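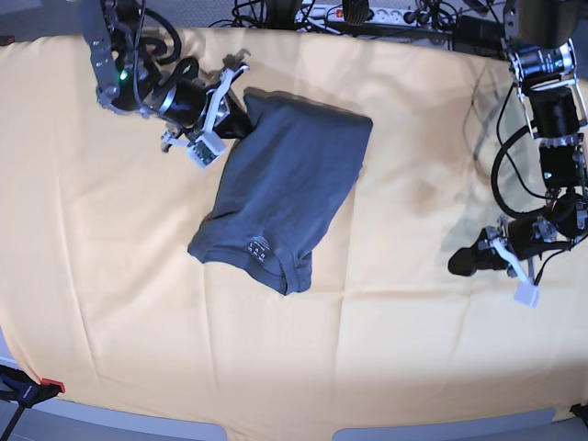

*Bimla Bhatt*

My brother-in-law had paid 50 dollars for the folding course, and he wanted his money's worth out of me.

"Two hours," Kenneth said. "You sit, you watch, you fold your own shirts at the end. It's called the Mokeo method."

"I already fold my shirts."

"You roll them into balls, Leena."

I did, and I had done so for 33 years of adult life without a shirt ever lodging a complaint. But it was August, my apartment was between air conditioners, and Kenneth Jardine's house in Clokham had central air. So I drove over with a bag of laundry on the passenger seat like a relative who needed a ride.

He had put the cloth on the dining table. It was the peach one, my sister's, which used to come out for birthdays and for people she wanted to impress. There were creases in it from the closet, one long one running down toward where I sat, and I thought it was a bold surface for a man about to lecture me on neatness.

"You should iron that first," I said.

"The cloth isn't the point."

"It's got a line down it like a road."

"Leena. The cloth isn't the point."

He had a booklet. The booklet was stapled, and the woman on the cover was holding a stack of towels against her chest with her eyes closed. I asked him what she was supposed to be feeling. He said relief. I said it looked more like she was being asked to guess the weight.

"Page one," said Kenneth, and cleared his throat. "'Before we fold, we consider the garment.'"

"Consider it for what?"

"Just consider it."

He laid out a T-shirt, dark gray, the kind they sell in packs. I considered it. I considered that it was a T-shirt. I considered that my sister had been gone from this house since the spring, that the two of them were being very polite about it on the phone, and that in all that time Kenneth had not asked me over for anything. Now he had asked me over for this.

"How long do we do it?" I said.

"The booklet says until you're ready."

"I was ready in the car."

He started folding. I'll be fair to him, he was careful. He brought one side in, then the other, smoothing with the flat of his hand, and then brought the bottom up, checking the booklet after every move the way you check a recipe when you don't trust the person who wrote it down. When he stepped back there was one good corner, up at the top right, as square as a paperback. The rest of it hadn't heard the news. The lower left had bunched up under itself, and the little printed label near the hem was showing.

"Is it meant to do that?" I said.

"It's partway."

"Which part are we on?"

He turned a page, and turned it back. "There's a drawing," he said. "The drawing has arrows."

I took the booklet from him. The drawing did have arrows, and two of them pointed at each other. At the bottom it said that a properly folded shirt would stand upright on its own edge, and that readers who reached this stage often reported changes in other areas of their lives. It didn't say which areas. There was a number you could call to buy the second booklet, which was another 20 dollars, and a coupon for something called Clokex that you sprayed in drawers.

"Kenneth, did you call the number?"

"No."

"Kenneth."

"I called to ask about the arrows. I didn't buy anything." He sat down. "I bought the spray."

The afternoon sun had come around the side of the house and the shirt threw a soft shadow out to the right, bigger than it had any business being. We both looked at that for a bit. The air conditioning clicked off and on again. I remembered that my sister used to fold right here, standing up, with the radio going, and that she never once looked at her hands. She'd have a pile done by the end of a song. She'd learned it the summer she worked at Ahuja Cleaners, where old Mrs. Ahuja would pull a shirt off the stack and shake it out in front of you if she didn't like the collar.

I had never learned it. I'd been in the same room with it for most of my childhood and I had watched television.

"She took the good hangers," Kenneth said.

"Well, they were her hangers."

"I know they were. I'm only saying it. Everything had been on hangers, or it had been in the drawer already, and I'd open the drawer and there it was. I never thought there was a step." He pulled at the bunched corner and made it worse. "I thought if I had a system."

I don't believe in systems. I've had a planner, a bullet planner, an app that barked, and a jar you put marbles in. I've watched coworkers come back from weekends in the mountains with a new way of breathing that lasted until the parking lot filled up. When someone tells me a shirt standing on its edge is going to improve my life, I want to see the shirt, and then I want to see the life.

But it was cool in there. And he'd gotten the one corner right.

"Undo it," I said.

"It's nearly there."

"It's not nearly there. Shake it out. Do what you did up at the top, whatever that was, and leave the booklet alone."

"You don't know how to do this."

"No, I don't. I know what it looked like, though. She held it at the shoulder. She sort of pinched it, and flipped it, and it went under."

"Flipped it which way?"

I put both hands out over the table and tried to do it in the air, with no shirt, the way you try to remember a phone number by moving your fingers. Kenneth watched with real attention. I did it again, slower. I had no idea. It might have been away from her. It might have been something she did with her wrist that couldn't be seen from the couch.

"Away," I said.

He tried away. It came out as a long gray shape with a sleeve sticking out of it.

"Toward," I said.

Toward was worse. We tried it with one of mine from the bag, a striped one, and then with a pillowcase, which the booklet didn't cover. Around five he got up and put the radio on, and I didn't remark on it. He brought back two glasses of iced tea and looked for somewhere to put them, and in the end he stood them on the floor, on account of the cloth.

"I thought the cloth wasn't the point," I said.

"It's hers," said Kenneth. "She's coming by for it."

I asked him when. He said he'd told her any time, any time at all, and picked up the gray one by the shoulder.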